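Two-finger gripper keeps losing bottles but is fine with bowls. Change the fingers or change the gripper?
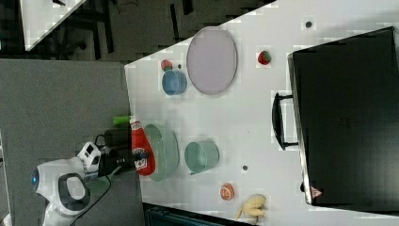
Asked by Hedvika Kadlec, 16 October 2020
Tags: grippers, fingertips, force settings, tabletop

Hello everyone, and sorry in advance for the length, I never manage to keep these short. I have been comparing two parallel grippers on the same arm for a kitchen pick-and-place job: plates, bowls, play fruit, a ketchup bottle. Gripper one is the Dostorix with the fingertips it came with. Gripper two is an older Joly that a colleague lent me, which has softer pads and opens a little less.

Bowls go well with both as long as I come in at the rim. The ketchup bottle is what's driving me up the wall. With the Dostorix I get 30 good lifts out of 38, and nearly all the bad ones go the same way: the fingers close, the bottle comes up, and then it slowly rotates nose-down until the cap touches the table. The Joly drops it less often but can't get around the wide part of the bottle at all unless the approach is nearly perfect.

I've tried raising the force from 30 percent to the highest setting the controller allows. It helped a bit, but then the bottle squashes and springs out sideways. Do I buy different fingertips, or am I fooling myself and it's the wrong gripper for the job? I'd love to settle this before January, when we have to pick one and stay with it.

3 answers

Answer from Pascal Texier (accepted)

Hi Hedvika, what a nice clear write-up, and please don't apologize for the length, I'm about to be worse.

I'd keep the Dostorix and change the fingertips. A bottle that turns in the grip is usually being held away from its center of mass, and flat, hard tips give it a nice little axle to swing on. Force won't cure that, as you found. Before you spend anything, do this: lay the bottle down, slide a pencil under it and roll the pencil until the bottle balances. Put a bit of tape there. Then aim your grasp at the tape and run your 38 lifts again. Do it with a full bottle and a half-empty one, because the sauce moves and the balance point moves with it.

If it still turns, go for a wider tip with a shallow V cut into it and a thin rubber facing. I printed mine — ugly things, but they have lasted — and glued on strips cut from a bicycle inner tube. Wipe the rubber with alcohol now and then. Remember to enter the new fingertip length in your tool settings, or your first pick will be straight into the tabletop (ask me how I know!).

Bring the force back down to where you started before testing, and slow the lift for the first few inches. I'd also run the plates again afterward, since a thicker tip can have trouble getting under a low rim.

Answer from Aurélien Gautier

Get a suction cup. We switched to one and never looked back.

Comment from Hedvika Kadlec: Thank you, but on a soft squeeze bottle and little strawberries? I'm a bit doubtful.
Comment from Aurélien Gautier: ok fair, ours is all boxes

Answer from Margaux Lacroix

I agree with Pascal on the tips, so I'll only add something about the comparison itself. If the Joly had a different approach path from the Dostorix, your two sets of numbers don't say much about each other. Use the same start pose, the same speed and the same bottle position for both, and mark the position with tape. I once spent 7 afternoons deciding between two grippers and then found I'd left a different payload value in the controller for each of them, so the arm was sagging with one and not the other. Very embarrassing, and I still have the spreadsheet.

Comment from Hedvika Kadlec: Oh dear, I just looked and my payload value is the same for both, and the Joly is quite a lot heavier. Redoing everything. The pencil trick put my grasp point well off toward the cap, by the way, so thank you Pascal!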